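手首カメラ付きグリッパによる本のページめくり動作の学習
—— ぶれた画像を学習データから除くべきか ——

卒業研究中間報告書
報告者:Kenta Wada
2018年1月4日

1. はじめに

本研究室では、机の上に置かれた紙や本をロボットに扱わせる研究を続けています。私は昨年度の先輩からこの課題を引きつぎ、開いた本のページを一枚だけめくる動作を担当しました。紙は薄くて曲がりやすく、同じ本でも開く場所によって形が変わります。そのため、決まった軌道を再生する方法では、うまくいくページと全くうまくいかないページに分かれてしまいます。

先輩の方法では、人が遠隔操作で動作を教え、手首カメラの画像から次の手先の動きを予測するネットワークを学習していました。私もこの枠組みをそのまま使っています。本報告で調べたことは、動作の途中でぶれてしまった画像を学習に使うべきかどうか、という点です。先輩の手順書には「ぶれた画像は除くこと」と一行だけ書いてありましたが、その理由や効果の記録は見つかりませんでした。

2. 実験の構成

2.1 ハードウェア

アームは研究室の共用機で、制御には研究室内で Tritden と呼んでいるプログラムを使いました。グリッパは二本指の平行開閉式です。カメラは手首に一台だけ固定し、外からの固定カメラは使っていません。手首カメラだけにした理由は、本の位置を変えるたびに校正をやり直す手間をなくすためです。そのかわりに、指が紙に近づくほど視野の多くが指でかくれるという欠点があります。

2.2 対象物

対象には、機構の図が多い中国語の技術書を選びました。日本語の本でも実験はできますが、図と文章が混ざったページが多いことと、表紙が固くて開いたときに安定することから、この本に決めました。机には格子模様の布をかけました。無地の机では本と背景の境界の検出が不安定になったことがあり、11月の予備実験のあとから布を使っています。
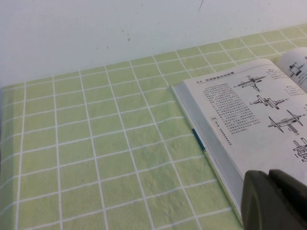
本の置き方は、毎回少しずつ変えました。背の向きをアームの基準軸に対して斜めにし、角度は決めずに手で置いています。はじめは角度を表にして順番に試す計画でしたが、指導の先生から「表の角度だけを覚えてしまうのではないか」と指摘を受け、この方法に変更しました。この変更によって、前半のデータと後半のデータで角度の分布が違ってしまいました。前半のデータは本報告の評価には使っていません。

2.3 データの収集

教示は私が一人で行いました。一回の教示は、待機位置から始まり、ページの角に近づき、紙をずらして持ち上げ、反対側へ送り、指を抜くまでです。収集した教示は200回です。失敗した教示も消さずに残し、ラベルを付けて区別しました。記録の管理には Vosia という自作の小さいツールを使い、画像と関節角と時刻を一つの組にして保存しました。

3. ぶれ画像の判定方法

3.1 指標

画像のぶれの強さは、ラプラシアンの分散で評価しました。この値が小さいほど、画像の中のはっきりした輪郭が少ないことになります。計算が軽く、実装も簡単ですが、問題が一つあります。余白の多いページでは、ぶれていなくても値が小さくなります。反対に、図が細かいページではかなりぶれても値が大きいままのことがあります。

そこで、値をそのまま使うことをやめ、同じ教示の中の静止区間の値で割った比を使うことにしました。静止区間は関節速度から決めています。比がしきい値より小さい画像を「ぶれ画像」と呼びます。しきい値は私が画像を見ながら決めたため、客観的な根拠は弱いです。この点は6章でもう一度書きます。

3.2 ぶれやすい場面

ぶれは、近づく動作の後半と、紙を送る動作の前半に集中していました。分解図のように細い引き出し線が多いページでは、線と部品の名前が同じ方向に流れて、名前の文字は全く読めなくなります。それでも、部品の大きな形や指と紙の位置関係は残っていることが多いと感じました。

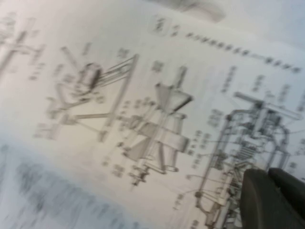
もし文字が読めることが必要な課題であれば、このような画像を除くことは自然です。しかし、ページをめくる動作では文字を読む必要はありません。必要なのは、指先が紙のどこにあるか、紙がどの方向へ曲がっているかという情報です。このことから、ぶれ画像にも学習に役立つ情報が残っているのではないかと考え、次の比較を計画しました。

3.3 比較した条件

条件Aでは、ぶれ画像をすべて除いて学習しました。条件Bでは、何も除かずに学習しました。条件Cでは、ぶれ画像を残しますが、損失の重みを小さくしました。ネットワークの構造と学習の回数は三つの条件で同じです。構造は先輩のもの(Gethin)から変えていません。除いた場合にデータの数が減る影響を分けるため、条件Bと条件Cの学習用画像も、条件Aと同じ枚数になるように無作為に選び直しました。

4. 評価方法

評価では、学習に使っていない開き位置を選び、条件ごとに100回ずつ動作させました。一枚だけめくれて、指が抜けたあとにページが戻らなかった場合を成功としました。二枚以上を同時にめくった場合は、見た目がきれいでも失敗としています。紙に折れ目がついた場合も失敗です。

判定は、動作が終わったあとに私が目で確認して行いました。条件の名前を知っていると判定が甘くなるおそれがあるので、実行の順番は Skokimia(研究室の実験管理用スクリプト)に無作為に決めさせ、終わるまで画面に条件を出さない設定にしました。

5. 結果と考察

5.1 成功の傾向

三つの条件の中で、条件Aが最も悪い結果でした。これは手順書の「ぶれた画像は除くこと」という指示と合わない結果であり、最初は実装の間違いを疑いました。しかし、学習をやり直しても順位は変わりませんでした。条件Bと条件Cの差は小さく、どちらが良いとは言えません。

条件Aの失敗を記録から調べると、指が紙の角に近づくところまでは他の条件と同じように動いていました。違いが出たのは紙を送り始める瞬間です。条件Aの動作は、そこで一度止まるような動きをし、紙が指から外れることが多くありました。送り始めの区間はぶれ画像が集中する区間です。つまり条件Aは、ぶれた画像だけでなく、その区間の動作の例も一緒に失っていたと考えられます。枚数をそろえても、区間の分布まではそろっていませんでした。

5.2 視野のかくれについて

ぶれとは別の問題として、指による視野のかくれがあります。指が低い位置まで下がると、画像の大部分が指と白い紙だけになります。文章の少ないページや余白では、位置を知る手がかりがほとんどありません。このような区間で予測の誤差が大きいことは、三つの条件に共通していました。

余白の多いページにカメラが近づいたときは、短い文章のかたまりやペンの書き込みのような小さい印でも、予測に影響する可能性があります。確認のため、記録した画像の文字部分を画像処理で白く消し、予測した手先の動きがどのくらい変わるかを調べました。変化は図の多いページでは小さく、余白の多いページでは大きくなりました。学習したネットワークは、紙の端だけを見ているのではなく、印刷された部分も位置の手がかりに使っているようです。これは便利な性質ですが、白紙のノートのような対象では動作が悪くなる心配があります。
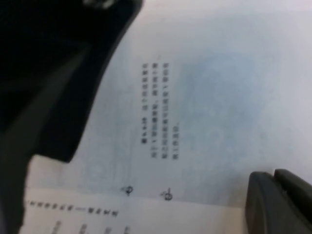

6. 問題点と今後の予定

現在のしきい値では、学習用の画像のうち1434枚がぶれ画像と判定されています。しきい値を少し動かすとこの数は大きく変わります。今後は、指導の先生と私が別々に画像を分類し、その一致の程度を見てしきい値を決め直す予定です。

また、条件Aについては、区間ごとの枚数もそろえた比較を追加する必要があります。送り始めの区間で画像が足りなくなるため、教示を追加しなければなりません。教示の速さを遅くすればぶれは減りますが、遅い教示では紙が自分の重さで戻ってしまい、動作そのものが成り立たない場合がありました。速さを最大5段階に分けて、どこまで遅くできるかを先に調べます。

対象の本が一冊だけであることも問題です。紙の厚さと表面のすべりやすさが違う本を追加し、図の少ない本も入れたいと考えています。雑誌は紙がやわらかく、開いたままの形を保たないので、今年度は対象にしません。

手順書の該当する行には、本報告の結果への参照を追記しました。行そのものは、追加の比較が終わるまで消さずに残してあります。

謝辞

実験機の調整を手伝ってくださった研究室の先輩方と、日本語の原稿を直してくださった指導の先生に感謝いたします。残っている文章の誤りは私の責任です。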